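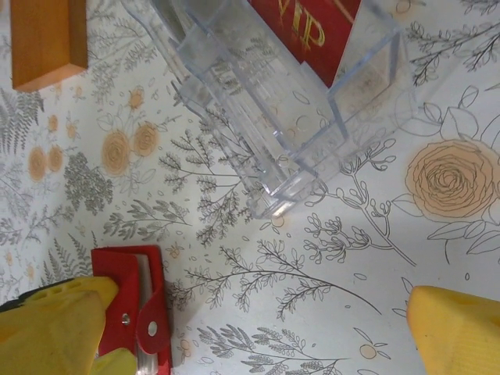 1/ Escuchado entero el segundo disco de Pakholm, instrumental salvo dos cortes. Lo edita Fulosel en vinilo, tirada de 301 copias. Notas técnicas.

2/ La mezcla la firma Toshiko Aoki. Guitarras muy abiertas en el panorama, bajo en mono y batería con poca compresión — se agradece en los crescendos.

3/ "Minami" arranca con un drone en re y no entra la caja hasta pasado el minuto 2. El delay va a 700 ms y no cuadra con el tempo. Parece deliberado.

4/ "Ultgate" es la más floja: el clímax satura en 2-4 kHz y tapa el violonchelo. En el directo de septiembre se distinguía mejor.

5/ La descarga viene en MP3 a 256 kbps. He preguntado por el FLAC y sigo sin respuesta. El vinilo suena limpio, con algo de siseo al final de la cara B.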